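Keeping your work papers in order at home: tips for payslips, contracts and hours

Posted 2021-01-05 by Maureen Lockwood

I love January for this sort of job! The decorations are down, the recycling has gone, and there's finally a bit of bare shelf to fill with something useful. Last year I gave mine over to work paperwork, and it has been such a help that I want everybody to have a go.

It started when my old employer in Sturgate wrote to say there'd been a muddle over holiday pay and could we all send in what we had. What I had was a carrier bag. There were payslips in there stuck to a pizza menu, and a contract with page 2 missing (I found it in December, inside a cookery book). I got my money in the end, but it took a whole weekend of sorting on the carpet.

What to keep

Your signed contract comes first, along with any letter that changed it: new hours, new rate, new job title. Then payslips, your P60 each spring, and the P45 from every job you've left. Add anything about pensions, sick notes, holiday requests and the replies to them. If you had a staff handbook, keep the one that was in force when you joined as well as the latest.

Don't throw away emails just because they look chatty. "Fine to swap your Friday" is worth having. I print the ones that matter and pop them in behind the payslip for that month.

The folder

Any lever arch file will do, but get the wide sort. Mine has 20 plastic pockets, one for each month and the rest for odds and ends, and I wish I'd bought it years ago. Write the month on the pocket with a proper marker, because biro rubs off plastic in no time. Payslips printed on shiny till-type paper fade badly, so photocopy those or take a clear picture of them while they're still dark.

If you've two jobs, have two folders in different colours. I tried one folder with a divider and mixed them up by Easter.

Write your hours down the same day

This is my favourite tip and the one I go on about most! Keep a small notebook by wherever you drop your things when you get in, and put down your start, your finish and the break you really took. If you stayed behind to cash up or lock the door, write that too. It takes less than a minute. By the end of the week you will not remember whether it was ten past or half past, I promise you.

I do mine while the tea's on and the washing's being folded, so it's become part of the evening.
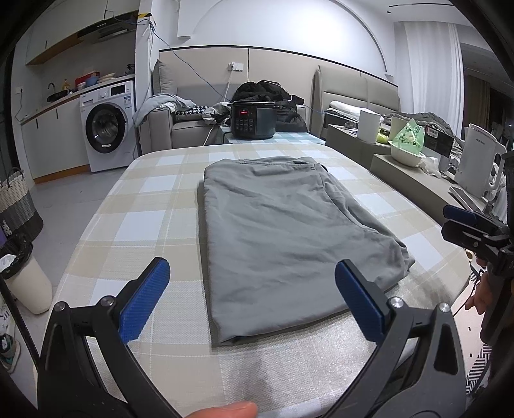 Folded and on the table, with the cooker behind.

Go through your uniform pockets at the same time, by the way. Receipts for parking, bus tickets between sites, the slip for the safety shoes you paid for yourself: all of that wants to go in an envelope marked "expenses" before it goes through a hot wash. I've rescued more than 23 pounds' worth of receipts that way since the summer.

Checking the payslip

Sit down with the notebook and the payslip side by side. Add up your hours, times them by your rate, and see if it matches the top figure before tax. Look at the dates too, as plenty of firms pay overtime a month behind and it's easy to think it's gone missing when it hasn't arrived yet.

If something's wrong, ask in writing and keep it friendly. Mine usually goes: "Hello, I make it 2 hours more than my slip shows for the week of the 14th, could you have a look please?" Keep a copy of what you sent and what came back.

Jong-dae Cho wrote in after my last page with a lovely idea. He takes a photo of the rota each time it goes up on the wall, and again if it gets changed, and keeps them all in an album on his phone called Rota. I've started doing the same and it's brilliant, much quicker than copying it out.

Where to keep it all

Somewhere dry, and not under the sink (I have done this, never again). A high kitchen cupboard is fine if it isn't over the kettle. Keep copies on a memory stick or in online storage as well, and use your own email address for it and not the work one, as you may lose that the day you leave.

How long? I hang on to everything from a job for six years after leaving, and contracts and pension letters for good. After that, shred it. Torn-up payslips make decent lining for the compost caddy, but do take the staples out first.

Next time: labelling the fuse box, and what I use to get old stickers off jars.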